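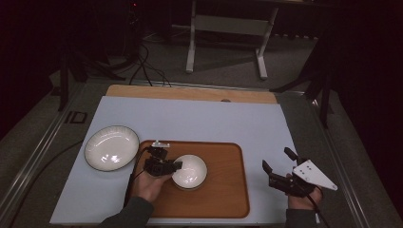

Tray task: bowl on the tray, plate to the left, one hand-held gripper per hand.

Volus Table Setting Set, README

Hello and welcome! Volus is the data project of our student robotics club, and this folder holds everything we recorded for the table setting task, plus the notes we wish we'd had when we started. If you are a new member, please read the whole thing once before you open any of the recordings. If you are from another club and only want to know whether you can use the data, skip down to the part on sharing (though you are very welcome to stay for the rest).

What the task is

A person sits or stands at the work table with a gripper in each hand and moves dishes between the blue board and the wooden tray. We wanted something that looked like ordinary kitchen work, with two hands that have to stay out of each other's way, and that a first-year member could learn in an afternoon. Dishes turned out to be a lovely choice and also a maddening one, because glazed bowls are slippery and throw bright spots of light back at the camera. We kept the bright spots. A kitchen has them too.

Each recording is one try, from the moment the hands come in to the moment both grippers are clear of the dishes. The tray may start anywhere on the blue board as long as it doesn't hang over the edge. Please don't line it up with the same corner every time! Our early tries were far too tidy, and the first policy we trained on them seemed to think all trays live in the same spot.

What's in the folder

There are over 200 tries, sorted by session. Each one has its own subfolder with the head view video, the gripper opening over time, the gripper position over time, and a small text file called notes. The notes file is written by hand, so expect spelling mistakes and the occasional grumble about cables. Where the notes say "bump," a gripper touched the tray rim or a dish it wasn't meant to touch. Where they say "redo," the person let go and picked the dish up again. Both kinds are kept in the set, and you can filter them out if your training script minds them.

We also set aside 20 tries for testing. These are in the folder named held, and we ask you very kindly not to train on them, not even "just to see." Prapai will know. (Prapai Thaweesak wrote the loader, and it prints a rather stern message.)

How the sessions ran

We met on Sunday afternoons through February. People worked in pairs, one person at the table and the other at the laptop calling start and stop. Then they traded places, usually when the person at the table began to complain about their wrists. The grippers aren't heavy, but holding both of them over a table for a whole session is more tiring than it sounds, and you can see the movements get slower in the later tries of some sessions. Sessions are numbered in order if you want to look into that. Anika Kincaid has been meaning to make a plot of it.

Before each session, run the script called check_grip with both grippers fully open and then fully closed. If the two numbers it prints look wrong, unplug the gripper, count to ten, plug it back in and run it again. Route each cable down past your own wrist before you start. A cable lying across the tray will drag the bowl sooner or later.

Known problems

Session 2 has a clock offset between the left and right gripper. The loader fixes it, but if you read the raw files yourself you'll need the value in the session notes.

Dark sleeves and black grippers blend together in a few of the videos, so hand tracking tools sometimes lose the wrist. We'd love to hear from anyone who gets around this.

Some of the earliest notes files call the plate a "saucer." Same plate.

Sharing

Clubs, classes and curious people may use the set freely for learning and for student competitions. Please mention Volus somewhere in your write-up, and if you find a mistake, tell us so we can fix it for everyone. We would be thrilled to see what you make with it, even if all it does is push a bowl slowly off a tray.

People

Recording: Oranuch Khamphan, Anika Kincaid, Rungnapa Thaweesak
Loader and scripts: Prapai Thaweesak
Notes cleanup and this README: Sérgio Mota

To do

Add the missing notes for the last session
Rename the plate entries
Anika's wrist plot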